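Posted in November, by Aidan Ní Chonaill

Okay, a few of you asked how the arm budget is going, so get a cup of something, because this is going to run to more posts than I meant it to.

Short version: we have money for one arm and one gripper next year, and I'm the person who has to write down which ones and why. I've been putting it off by playing in the simulator, which at least counts as work.

The wrist view in our simulated room, gripper empty in the first one: 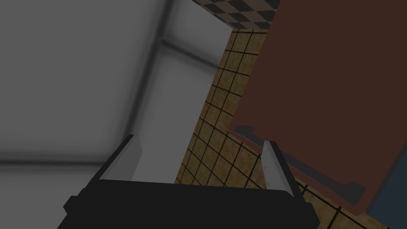
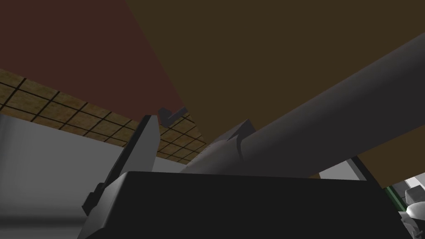 So, the budget. When I first sat down with the spreadsheet I had a line for the arm, a line for the gripper, and a line called "other" that I'd filled in with a number I'm too embarrassed to post. "Other" is now 15 lines long and it's bigger than the gripper.

What's in it, you ask? A stand. Bolts for the stand. Someone to look at the floor before we put a stand on it. Shipping both ways in case something has to go back (please budget for shipping both ways, I'm begging you). Spare fingertips. A cable that is somehow never the cable that comes in the box. Training time, which I had down as free, bless me.

I've got quotes from 2 sellers so far. Flekari sent theirs the same afternoon, one page, very friendly, and then I read it again and the controller was an optional extra. Cludunik took a lot longer and sent me 7 pages, and I grumbled the whole way through them, but everything I would need to plug the thing in and make it move was on there with a price next to it.

When I put the controller, the mounting plate and the service plan back into the Flekari number, the two totals landed close enough together that price stopped being the deciding question. I'd spent a week thinking one was a bargain!

If you take one habit from this thread, make your own list of what you need before you ask for quotes, and send the same list to everybody. I did it backwards and had to go back to both of them with my hat in my hand.

Now the simulator part, and how it ties in with money. We pay for Dustel by the seat, and I had to argue for the second seat last spring. My argument was that you can try an arm in a model of the room before you sign for it, and you can do that with more than one arm. I still believe it. Reach, mounting height, whether the elbow wants to be where a cabinet already is, all of that you can poke at from a desk.

I have also learned not to ask it for things it's bad at. It won't tell me how loud the arm is, or how long the seller's support desk leaves you on hold, or whether the fingertips wear out by summer. Those go on the list as questions for people who already own one, and I've been surprised how happy people are to talk if you just call them up and ask.

One of those calls was with the folks over at Ogundipe, who went through all this a while back. Their advice was to hold money aside for the second year. They'd spent every cent in the first one and then needed a different gripper, and there it sat, a lovely arm with the wrong hand on it, until the next budget came around.

So I've moved things around. The gripper is going to be the plainer of the two I was looking at, and the difference goes into a line I've labeled "year two, do not touch." I give it until spring before somebody asks me about it in a meeting, and I will be standing in front of it with my arms out.

Still to do: get the service plan terms in writing from both, ask whether a demo unit can come to us for a few days, and find out who pays if it gets dropped off the truck. I also need to measure the doorway — I keep forgetting the doorway — before I fall in love with a crate that won't go through it.

I'll post the blank version of my list once I've taken our prices out of it. Thank you for reading all this, you're very patient people, and do send me your own "other" lines if you've got some I missed.

Comments

gridline_pat: Insurance! Ours went up and we hadn't asked.

mossandmotors: Put a line in for the emergency stop wiring. Our electrician charged for a second visit.

Aidan Ní Chonaill: Oh no, both of those are going on the list. Thank you!

teal_kettle: Would love the blank list when it's ready, we're starting quotes next month.

We use cookies to remember your settings. By continuing to browse you accept our cookie policy.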